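Rerix Help Articles: README

Rerix is a set of short help articles about phone and tablet problems, written in plain English and stored as text files. The articles cover app updates that stall, storage that fills up, notifications that arrive late and accounts that won't sync. There are 1,429 articles in the current release.

The set was put together at Kikbridge for people who build support pages, search tools or chat helpers and want material that reads the way a support page does. Anyone can use it, but please read the section on known problems first.

What's in the download

articles/ - one text file per article
index.csv - one row per article, with title, topic and status
topics.txt - the list of 26 topics
changes.txt - what was added or removed, newest first

Each article opens with a sentence or two on the problem, then gives the steps, then says what to try if the steps don't help. Most are under 300 words. A few on account recovery are longer and we left them that way. Splitting them up made readers jump back and forth between pages.

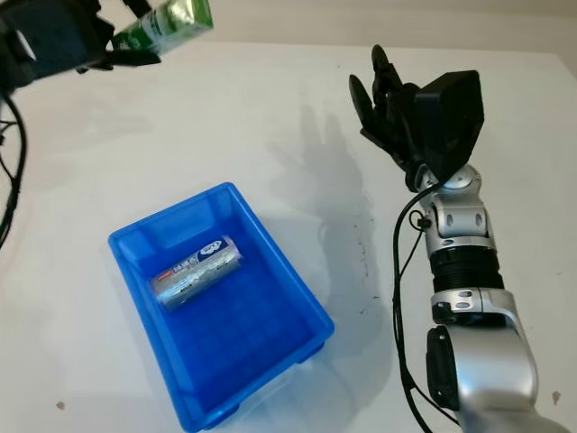 Blue bin on a white tabletop, with a green package held above the table.

Index columns

id - a number that never changes, even if the title does
title - the title as shown on the page
topic - one of the entries in topics.txt
device - phone, tablet or both
status - current, old or withdrawn
replaced_by - the id of the newer article, if there is one

The status column matters more than it looks. An article marked "old" was correct for an earlier version of the system software and may still help someone with an older phone. An article marked "withdrawn" had a mistake in it. Withdrawn articles stay in the folder so that links keep working, but don't show them to readers.

How the articles were written

Writers started from questions sent in through the Nekedstead help desk. Each question was rewritten from scratch and names, email addresses, phone numbers and order numbers were dropped. No original messages are in the download.

A second person then followed the steps on a device before the article was accepted. When the steps gave different results on a phone and a tablet, the writer either split the article or added a line near the top saying which one it was for. Articles on late notifications needed the most rewriting, mostly over battery saver settings, which sit in different menus depending on the phone maker.
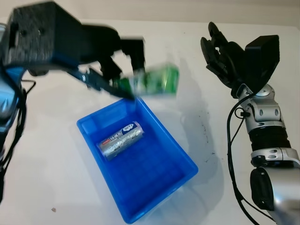
By Müzeyyen Ersoy | Kikbridge Documentation

Notes on the July release

The July release adds a group of articles on app updates. The old article on this, "Update stuck on pending," had grown to cover too many causes. It is now 8 shorter ones, each for a single cause: low storage, no Wi-Fi, a paused download, a wrong date on the device, a full update queue, a signed-out account, an outdated store app and a work profile that blocks updates. The old article is still there with the status "old." Its replaced_by field points to the low storage article, the one most readers need.

Topic names were also cleaned up. "Sync" and "Syncing" were both in use and are now one topic. If your code matches on topic names, check it against the new topics.txt before you update.

Loading the files

All files are UTF-8 with Unix line endings. Titles can contain commas, so use a proper CSV reader for index.csv and don't split lines by hand. The file name of each article is its id followed by .txt. Szewczyk, the small viewer we use in-house, is not part of the download - any text editor will do.

Known problems

Menu names go out of date quickly. If an article says to tap "Apps" and the phone shows "Apps & notifications," the steps usually still work, but we can't promise that for every model.

Tablets are covered less well than phones. The topics on printing and screen sharing are thin, and two of the screen sharing articles repeat most of the same steps.

There are no articles in languages other than English. Machine translations we tried changed the names of buttons, so the steps no longer matched the screen.

Corrections

Send the article id, the device model and what you saw on the screen. A short note is enough. Corrections that change the steps go through the same device check as new articles and appear in changes.txt with the next release. Spelling fixes go in right away and are not listed.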